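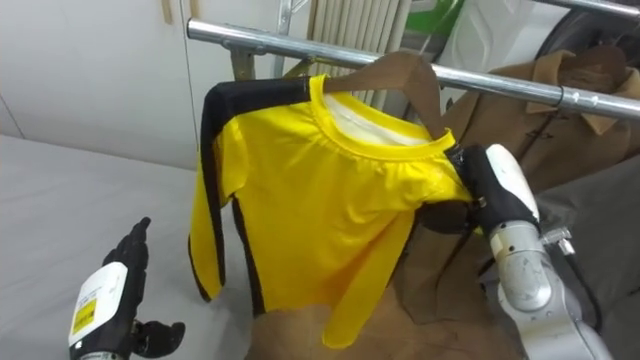

The wrist cable on the right arm of the bedroom cell at Stevholm has a new route and I want to write it down before the next person changes it back. The old tie points held the cable too tight near the elbow, and any reach above the clothes rail used up all the slack. The worst pose is the one where the right hand takes the shoulder of a garment on a hanger, as with the yellow shirt on the rail: the forearm goes up steeply and the black cable has to come along beside it. Keep that pose as your reference when you check slack. If it is fine there it will be fine on the bed.

To answer the earlier question first, quoted so it is all in one place:

> We are getting ready to run the Zedbridge cell on the same
> garment and bedding tasks as Stevholm. Same arms, same hands,
> controller is the Bralteo with the July firmware. Two problems
> so far. The right hand faults on grip current when it closes on
> a thick shoulder seam with a hanger inside it. It clears on
> reset and comes back after a few cycles. Also, the pillow touch
> height seems to drift. It is right in the morning and low by
> mid-afternoon.
>
> Is there a written procedure for setting up the hands, or does
> everybody do it their own way? The Amissah notes we have only
> go as far as mounting.

There is no full procedure. The Amissah notes stop at mounting, as you say, and the rest has been passed on by word of mouth. Below is what I do at Stevholm. It takes 80 minutes for both arms if nothing is worn.

1. Cable route

Power down and let the arms rest on the stands. Cut all the ties between the elbow and the wrist. Leave the connector at the hand plugged in unless you are changing the cable.

Tie once behind the elbow and once on the forearm, then leave the last stretch free. The old drawing has a third tie right behind the wrist housing. Leave that one off. It was what pulled the connector sideways on ours and gave us dropouts that looked like a bad encoder.

Power up, jog the arm slowly to the rail pose and turn the wrist both ways to its soft limit. You want a shallow loop at both ends of travel. Then do the same low down over the mattress with the hand closed on a hanger and cloth together. Look for the cable rubbing on the sheet or getting between the arm and the bed. A light touch on the bedding does no harm, but it should not drag.
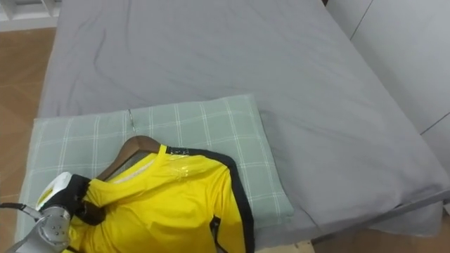

2. Grip current

Your fault is most likely the default limit. The hands ship with a limit meant for hard parts, and it trips early on bunched cloth over a wooden hanger. Set it to 330 in the hand parameters page and save to the Bralteo, not only to the session, or it will be gone after the next restart.

Before you raise it, check the fingers. Open and close each one by hand with the power off. A finger that feels gritty has lint in the joint, and raising the limit will only hide that for a while. I use a soft brush and tweezers. No oil. It holds the lint and comes off on the laundry.

Then run the grip test on the shoulder of a real shirt on its hanger. I do 11 closes in a row and read the peak each time. If the peaks climb through the run, go back to the fingers. If they stay level and you still get the fault, write to me off list with the log.

3. Touch height

This one took me longer. The touch height is taught on the mattress, so a mattress that has sunk, a folded sheet or a plumper pillow all look like drift. Reteach on the bare fitted sheet, pulled smooth where the hand comes down, then check on the pillow as a separate step. Bring one fingertip down near a corner at slow speed and stop at first contact. Do it twice and compare. Ours agree to about 2 mm, and I stop there – the cloth gives more than that anyway.

Check near the seams as well as in the middle. The pillow is thinner there and a low height shows up sooner.

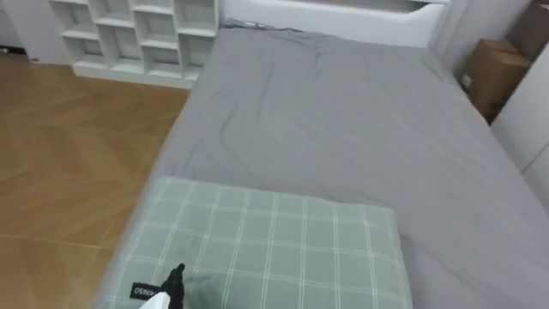

Touch check on the pillow, fingertip beside the black label.

If your height is still low in the afternoon after a reteach, look at warm-up before anything else. We had the arms going straight to work from cold. Now they run the empty path for a quarter of an hour first and the teach is done after that, never before it. I can't say for certain it is the same thing at Zedbridge, but it costs nothing to try.

4. Still open

The left hand at Stevholm has the old palm cover and I have not done its cable yet. The third tie is still on it. I also have no good figure for how long the finger pads last on cotton. We change them when the grip test starts to slip, and I have not kept a proper record of when that was.

If someone has the second half of the Amissah notes, please post it to the list, even a scan.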